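Sodamik Repair Bench
Bench Forms > Desktop and Tower Intake

OPEN-CASE INSPECTION CHECKLIST, DESKTOP AND TOWER UNITS
Site: Vevach building, bench 2
Unit tag: 2942
Batch: Caldeira office return
Received: Friday
Inspection type: visual and hand check, cover off, unit unplugged

Marks used: OK = passed. N = note, see comment. F = fail, hold the unit. NC = not checked.

SECTION A. BEFORE TOUCHING ANYTHING

A1. Power cord out of the wall and out of the unit. OK
A2. Power button held down with cord out. OK
A3. Wait 60 seconds before reaching in. OK
A4. Wrist strap on and clipped to bare metal. OK
A5. Cover screws in the labeled tray. OK
Comment: Tray label had last week's tag on it. Relabeled 2942.

SECTION B. CASE AND POWER SUPPLY

B1. Power supply seated, no movement when pressed by hand. OK
B2. Case edges free of burrs. N
Comment: One rough spot on the rear lip. Filed down and wiped. Wear gloves if the unit comes back before the new cover is fitted.
B3. Grille on the power supply clear of dust. N
Comment: Light dust inside the grille. Vacuum with the soft brush. Do not use the air line at this bench, it is set too high.
B4. Connectors in the space under the power supply. Look with a flashlight, this area is in shadow with the unit lying flat. Check that the off-white connector is not cracked and that the green and yellow wires are not pinched. OK
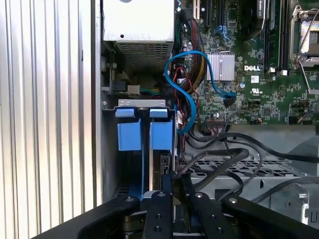 SECTION C. MAIN BOARD

C1. Board maker and marks readable. OK
Comment: Dell board. Maker name is printed in white on the green board.
C2. Capacitors, tops flat, no leaks or crust. OK
Comment: Check the small one by the white label too. It gets missed on this type.
C3. Heatsink fins straight, sink does not rock. OK
C4. Memory pushed fully home, end clips closed. N
Comment: Module was a little high at one end. Reseated. Run the memory test before release.
C5. Expansion slots clean, no bent contacts. OK
C6. Blue retention clip at the end of the slot not broken. OK
Comment: These snap easily when a card is pulled at an angle. Sokik sells the clip as a spare, bin 760.
C7. Processor socket frame closed and latched. N
Comment: Load plate is open.
C8. Cooler turns freely by hand. NC
Comment: Left for the second check, after cleaning.

SECTION D. CABLES

D1. Data cables pushed in at both ends. OK
D2. Data cables not folded flat or creased. N
Comment: The blue SATA cable takes an S-shaped path over the lower edge of the board. No crease found by hand. A shorter cable would be better if the drive is being changed anyway.
D3. Power wires clear of any fan. OK
Comment: Red, yellow and black bundle runs down the left edge of the board. Add one tie near the bottom. Do not pull it tight.
D4. No bare copper, no melted sleeves. OK
D5. Nothing trapped where the cover closes. OK
Comment: Check again with the cover in hand.

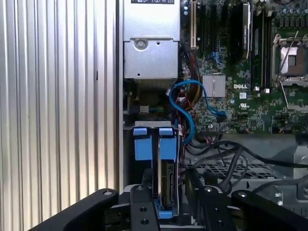
Unit 2942, cover off. Blue SATA cable (D2) and power wires (D3).

SECTION E. CLOSING OUT

E1. Tools counted back to the roll. OK
E2. Screws from tray all refitted. NC
Comment: Unit stays open for the second check.
E3. Tag copied to the batch sheet. OK
E4. Result: HOLD FOR SECOND CHECK
Open items: B3 vacuum, C4 memory test, C8 cooler, D3 cable tie, E2 screws.

Second check goes on the back of this form. Use the same marks and do not write over the first set. File in the Caldeira folder, shelf 2420.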